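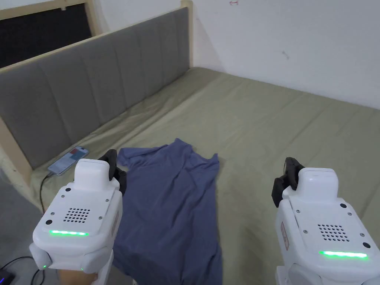
Notebook > Ernex > Cloth > Folding

June 1, 2021

Right, picking up where I left off with the grasp-point picker, which has been annoying me since before lunch. Same garment class as before (T-shirts, soft ones, laid out any old how on a bed) and the same complaint: the thing loves a collar. Give it a shirt with a nice ridge near the neckline and it'll put its top candidate there every single time, even when the plan has asked for a sleeve. I've gone through the Negussie config line by line and it isn't a typo, which I was rather hoping it would be.

What I think is going on is that the height term is far too keen. We score candidates on how far the fabric stands up from the surface underneath, plus a bit for edge, plus a bit for how flat the neighbourhood is. On a shirt spread loosely the peaks are nearly always wrinkles, and wrinkles are great for getting hold of cloth and hopeless for folding it, because you've no idea which layers you've picked up. I dropped the height weight from 7 to 3 and reran the saved episodes. Sleeves come up much more often now! But the odd candidate lands on the sheet itself, out where it rumples, so I've swapped one silly mistake for another.

The sheet business is really a segmentation problem. Blue cloth on a grey-green sheet ought to be a gift, and in decent light it is. Where it goes wrong is in shadow. The gripper comes in, throws a great dark patch over both fabrics, and the two colours slide together until the mask starts nibbling bits off the shirt or spilling over on to the bed. I tried the obvious thing (throw away brightness, keep hue and saturation) and it helped a fair bit, though saturation gets very noisy in the darkest folds. Next idea is to lean on the mask from before the hand arrives and only let it change slowly. I don't love that, as the cloth does move, but it moves a lot less than the shadow does.

Lajos Major had a look over my shoulder and asked why we're segmenting in the wrist view at all when the head view has the whole bed in it. Fair question. The answer is that at the moment of the pinch the head view is usually looking at the back of a white gripper housing, so you know where the shirt was and very little about where it is. He wants to fuse the two. I want to fuse the two as well, but not this month.
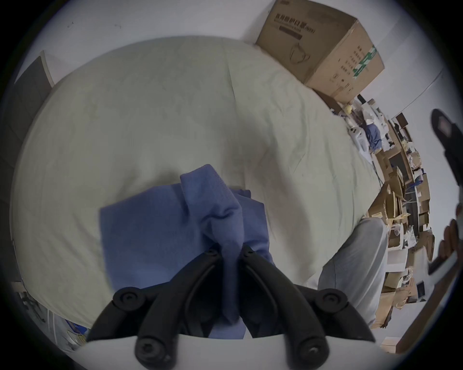

Pinch detection, then. The wrist model works on the undistorted crop, and I found out this afternoon that Dritano was still loading the old lens parameters. Everything near the middle was fine, so I hadn't noticed; out towards the rim the straight things weren't straight and the mattress edge was coming back as a lovely smooth hill. That explains the depth estimates I was moaning about. Reloaded the right file, and put in a check that refuses to start if the calibration hash doesn't match the one in the episode header. Should have been there from the start, my fault.

With the right calibration I've changed how we decide that the fingers have got something. It used to be finger gap alone, and thin fabric hardly changes the gap, so it was guessing. Now it needs both of these:

- finger gap steady for 13 consecutive steps
- cloth pixels running continuously through the region between the fingertips

The second one is crude but I like it. A bunched bit of fabric between the tips gives you a solid blob with creases going up out of it, and a miss gives you sheet colour straight through. Replayed it by hand on a pile of episodes and agreed with it nearly everywhere. The ones I disagreed with were mostly where a loose flap lay behind the fingers and filled the region nicely without being held by anything. Might be able to catch those by asking whether the blob follows the gripper when it lifts. Haven't written it.

Small things, so I don't forget them:

The background mask wants to be much stricter. Anything beyond the bed edge should be gone before the picker sees it. Boxes, papers, people's jeans, the lot. Blue denim is close enough to shirt blue that I got 2 candidates on somebody's knee, and Lajos has been very pleased about that all afternoon.

Ultow's replay viewer drops the left wrist stream if you scrub backwards. Forwards is fine. I've been restarting it, which is a pain, and I'll file it properly if it still happens on the new build.

Planner timeouts: left alone. I know the fold planner gives up early if both hands want the same corner, and I've got a half-written tie-break on my branch (nearest hand wins, other hand waits at its last free pose). Please don't merge it, it deadlocks if the waiting hand is already holding cloth.

Old notes from October say we once tried a separate sleeve detector and gave up for lack of labels. We've got far more labels now, so it might be worth digging that branch out. Does anyone still have it? It isn't on the shared drive, I looked.

Tomorrow: slow mask, flap check if there's time, then rerun everything with the height weight at 3 and the background properly cut.

Comments (2) | Shares (0)

Contact the cloth group | Back to top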